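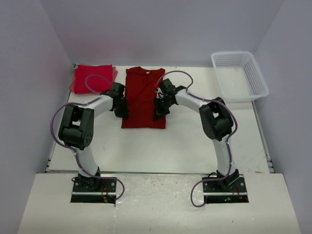 Ivar Wallin's view was that a folding project stands or falls on the pile, and that a single neat shirt proves very little. We heard this in the first week and did not agree. By the time we wrote this report we had mostly come around to it.

Folding and Storing Red Garments: Report on the Hurnwood Laundry Project
Submitted 6/2/22

1. What we set out to do

Our course asked each group to pick one household job and write it up so that another person could repeat it. We picked folding because everyone in the group does it and no two of us do it the same way. The question was simple: which fold gives a pile that stays square on a shelf, and how much does the first step of laying the garment flat matter?

We kept to red and pink clothes and cloths. One reason was practical. Hurnwood washes reds as a separate load, and the sorted load was what we were given to work with. The other was that creases are hard to judge on dark red fabric, so we thought it would be a fair test of whether our instructions were clear enough.

2. Setup

All folding was done on a white table with plain walls on three sides. A dark surface would have hidden the hem. The finished stack goes in the far left corner and a white plastic basket stands in the far right corner. The garment is laid out with the neckline toward the back wall and the hem toward the near side.

We tried two written methods, which we called Narnine and Crabtree after the rooms where we drafted them.

Narnine: fold the sides in first to make a long strip, then bring the hem up in thirds.

Crabtree: fold in half once, straighten, then fold again toward a square. Fewer steps, but the layers have to be lined up by hand at the end.

3. Laying flat

This step took up more of the report than we planned. If the hem is straight and its corners are sharp, the first fold usually goes well. Creases higher up matter less than we expected – they can be smoothed after the first fold. A twisted shoulder cannot, and we ended up starting over whenever we found one.

We wrote the instruction as "neckline away from you, hem straight, smooth from the middle out." An earlier draft said only "lay flat," and readers did very different things with it.

4. The fold
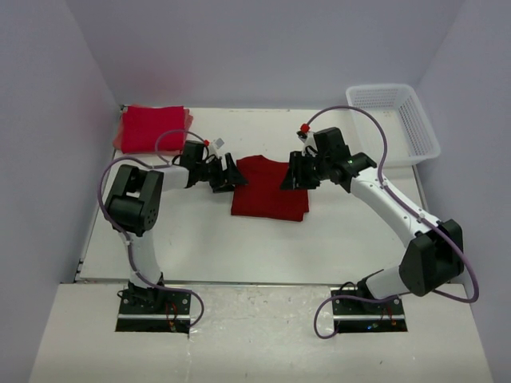

Reading time: 3 minutes

With the dark red garment at a roughly square shape, two problems are left. The collar makes a low hump on the upper edge, and at the lower right a layer sticks out a little past the one on top. Both are common with Crabtree. The collar hump is hard to avoid with any curved neckline, and pressing it down did not help for long. The offset layer is easier to deal with: lift the top layer, pull the lower one back in, and set it down again. We added this as a separate step in the final instructions.

Narnine gave fewer offset layers but a narrower bundle, and narrow bundles leaned once they were piled up. Wide, square ones sat better even when they were not perfect.

5. The stack

A tidy piece on top does not mean a tidy stack. In ours the top piece has fairly straight edges, while duller layers underneath stick out on the left and right. We had been judging each garment alone and had not compared sizes. Our fix was to use the first folded piece as a guide and match the rest to it.

6. What we would change

We would test with a mixed load, including thicker fabric. We would also write the stacking section first, since it decides how big each fold should be. The group did not settle on a single method. Our recommendation is Crabtree for short-sleeved and sleeveless tops and Narnine for anything that has to fit a narrow drawer.

The Zatari group is doing shelves and drawers in December and has asked for our instruction sheet.

More student reports
Packing a Kitchen Drawer: Zatari Group
Towels, Rolled or Flat
Sorting a Mixed Load by Color
Labels for a Shared Linen Closet

Contact the Hurnwood project office | Copyright Hurnwood Student Projects | Back to top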